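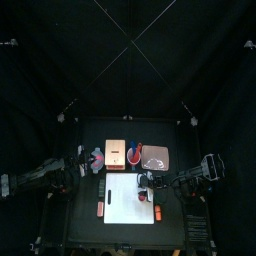 Counter tips, quick ones

Big white board goes in the middle, handle slot to the left if you're right handed. Everything else around it.

Spatulas upright in a cup, handles up. Mine's pink and white, any cup works.

Sponge stays left of the board. Rinse, squeeze, stand it on edge to dry. Swap it every 2 weeks, sooner if it smels.

Small bits in a shallow square tray so they dont roll off.

Wipe the board, 5 minutes before putting it away. Wood box gets a dry cloth only!!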